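Betlow open-top parts bins and steel sorting tray
Bench set for small electronic parts
Sold by Fosance. Page notes by Iolo Ellis.

We get a lot of bench storage sent to us with a leaflet promising to change how we work. It's a box. You put parts in it. The Betlow set is four shallow yellow plastic bins and one stainless steel tray, and the leaflet calls it a "kitting system," a phrase I have left out of the rest of this page.

I was ready to dislike the set for the color alone. Yellow bins show every smudge, and after a short time on a bench these do too. They also scratch. If you want something that stays pretty, look at the gray Bruneck bins and pay the extra. What yellow does well is show up dark wire, which matters when the thing you dropped is a thin black lead with a plug on the end of it.
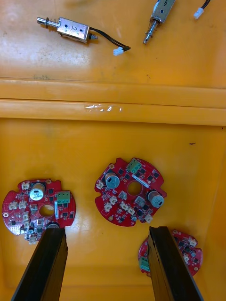
Small solenoids are a fair test for any bin. The plunger sticks out, the spring catches on things, and the leads tangle with whatever is next to them. In a deep box you end up pulling out a knot. A shallow bin lets you spread them out and pick one up by the body. I still think most people put too much in a bin and then blame the bin, and this set won't cure that.

The leaflet says the bins are "label ready." They have a flat surface that tape will stick to, same as every other bin ever made. Clear tape leaves bits behind when you pull it off. We write numbers straight on the metal parts with a marker, and now and then on a bin wall too.
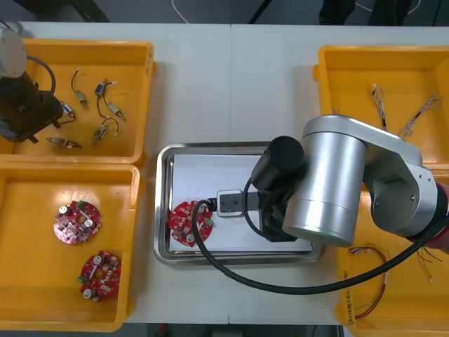 Layout is up to you. Ours is two bins down each side of a white table with the tray in the middle, which keeps boards and wired parts apart. The full set needs more than 80 cm of clear bench width if you want any elbow room. The product sheet says less. I don't know whose elbows they measured.

Round boards sit flat in these bins without stacking, as long as you keep it to a few. Nothing in the plastic is rated for static protection and Betlow doesn't claim it is, so if your boards need that, buy the proper mats and boxes. Please don't write to me saying the yellow ones "seem fine."
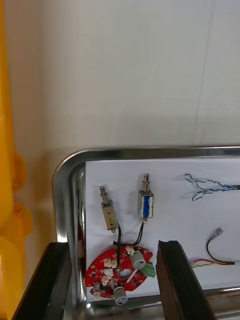 The tray is the part I'd buy on its own. It has rounded corners and a raised rim, so a part that rolls stops at the edge. Bare steel is a poor thing to look at under bright lights, though - all glare - and small silver parts vanish on it. Put a sheet of plain white paper in the bottom. It costs next to nothing. Fagundes sells a fitted liner for trays like this one, and I have yet to hear what it does that paper doesn't.

Tray length: 38 cm
Weight of full set: 415 g per bin, tray extra
In the box: four bins, one tray, one leaflet
Lids: none, and none planned
Guarantee: 2 years on the tray, nothing on the bins 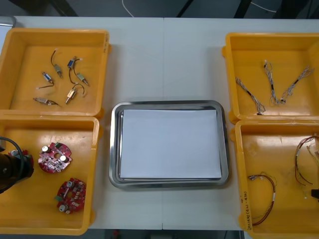 Yellow bins on either side of the steel tray, with motors upper left and round red boards below them.

Bins are also sold singly. Returns are accepted if the plastic is unmarked, so check the size before you start sliding metal parts around in it. The next delivery is due in August.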